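Flendance 灰色台面垫

首页 > 桌面与台面 > 台面垫 > 灰色哑光系列

产品编号:FL-M 灰
系列:Sestuteo 桌面系列
颜色:灰(单色)
表面:哑光
形状:长方形,直角
适用台面:实木、贴皮木、三聚氰胺板、玻璃、不锈钢
供货状态:现货,加大尺寸需预订

产品说明

Flendance 灰色台面垫铺在工作台、餐桌、备餐台或手工桌上,用来隔开台面和日常摆放的器具。垫子本身不带胶,平放即可使用,需要长时间固定时可以用胶带贴住四角和边缘。

灰色经过几次调整,定在中间偏浅的一档。深色盖子、白色标签、透明瓶子放上去都能看清边缘,灯光直射时也不刺眼。早期样品做过浅米色和黑色两种,米色容易显脏,黑色落灰明显,目前都不再生产。

表面为哑光处理。光面垫在顶灯下会有一片反光,找小件时要歪着头看,哑光面没有这个问题。哑光面的另一面是划痕:硬物拖动后会留下浅色擦痕,用湿布可以擦掉一部分,擦不掉的会一直留着,不影响使用。介意外观的用户请在购买前考虑这一点。

尺寸

小号:300 × 400 毫米
中号:450 × 600 毫米
大号:600 × 900 毫米
加大:1,000 × 600 毫米

厚度统一为 3 毫米。裁切误差在每边 2 毫米以内,不作为退换理由。尺寸不合适时可以自己裁,用美工刀和钢尺,分几刀慢慢划,不要一刀切到底。裁下的边不会脱线,也不需要包边。

选尺寸时先量台面,再量平时实际用到的那一块。多数家庭厨房的备餐区用中号就够,放瓶罐、盖子、小碗都放得下。手工桌建议大号。如果桌子靠墙,垫子离墙留一指宽,方便擦缝,也方便以后揭起来。

铺设方法

1. 清洁台面。木质台面用拧干的布擦一遍,等干透再铺。台面上有蜡或者油的,胶带会粘不牢,先用中性清洁剂处理。

2. 把垫子展开,反向卷一下再放平。垫子是卷装发货的,刚拆开时两头会翘,室温下放半天基本能平。冬天时间长一些,可以在两头压几本书。不要用电吹风吹,受热不均会起波浪。

3. 对齐台面边线。靠墙的一侧先定位,再调整靠人的一侧。

4. 贴角。每个角一段美纹纸胶带,一半在垫子上,一半在台面上。如果哪一边常被袖子带起来,就在那一边多贴一条长的。

5. 桌上有电线经过的,线走垫子外侧,用同样的胶带每隔一段压一下。线不要压在垫子下面,会顶出一道棱,小东西放上去会歪。

关于胶带

本产品不附胶带。推荐使用白色或米色的普通美纹纸胶带,宽度 18 至 24 毫米。这种胶带揭下来一般不留胶,但贴得太久也会留,木质台面建议三个月换一次。双面胶和布基胶带粘得更牢,揭的时候可能带起木面的漆,不推荐用在没有做过封闭处理的木头上。

换胶带时沿着台面平着揭,不要往上扯。有残胶的用橡皮擦搓掉,或者涂一点食用油,过几分钟擦净,再用清洁剂去油。

使用范围

适合:
摆放盖子、瓶罐、餐具、小工具
手工、拆装、分拣小零件
临时放置待清洗或待晾干的器皿
儿童桌面活动

不适合:
直接放置刚离火的锅
作为砧板切菜
长期户外使用
覆盖电磁炉或燃气灶面

耐温最高可达 80 摄氏度。装热水的杯子可以放,烤盘和铁锅请另加隔热垫。隔热垫见 Nendine 系列。

盖子放在垫子上

不少用户买这块垫子是为了放瓶罐的盖子。盖子直接搁在硬木桌上会滑,也会磕出声音,金属盖的边还可能划伤漆面。垫子表面有一定摩擦,圆盖平放后推一下不容易跑。塑料盖比较轻,有凸边的盖子两面都可以放,凸边朝下接触面小,凸边朝上更稳。湿盖子放久了下面会积水,建议翻过来晾,或者垫一块布。 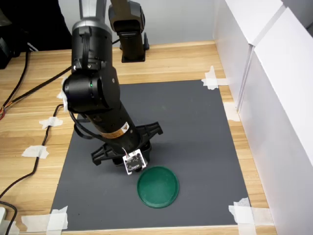

用了一个夏天,说两句,我买的是中号,铺在靠墙的木桌上,放罐头盖和密封罐的盖子正好。四角贴了美纹纸,右下角贴得长一些,那边老是翘。擦痕是有的,淡淡几道,不凑近看不出来。缺点是刚拆开有点味道,放阳台两天散掉了。希望以后能出圆角的。署名:六月买的中号。

客服回复:圆角款目前没有排期,可以自己用硬币比着画弧线,再用剪刀修。味道来自卷装时的密封包装,开封后通风即可。

清洁与保养

日常用湿布擦。油渍用洗洁精加温水,擦完再过一遍清水。不要用钢丝球、百洁布的粗糙面或含颗粒的去污膏,会把哑光面磨亮,磨亮以后恢复不了。酒精可以少量使用,先在角上试。酱油、咖啡及时擦掉不会留色,过夜的可能留下浅印。

收纳时卷起来,正面朝外,直径不要小于 8 厘米。不要对折,折痕压不平。

包装内容

台面垫 1 张
说明卡 1 张

小号 4 张一组的组合装另附一根绑带。

配套产品

Nendine 隔热垫,圆形,可叠放在本产品上使用
Coste 桌边理线夹,适合不想用胶带压线的桌子
Sestuteo 桌面收纳盒,浅灰,底部尺寸与小号垫子相配

配送与退换

现货尺寸下单后 3 个工作日内发出,加大尺寸需要等下一批裁切。未裁剪、未贴过胶带的产品可以退换,请保留外包装纸筒。卷装运输造成的翘边不属于质量问题,按上面的铺设方法放平即可。如果放置三天后仍有明显鼓包,请拍照联系客服更换。

批量订购请在订单备注里写明尺寸和数量,同一批次颜色一致,不同批次可能有轻微色差。需要拼接铺满长桌的,建议一次订齐。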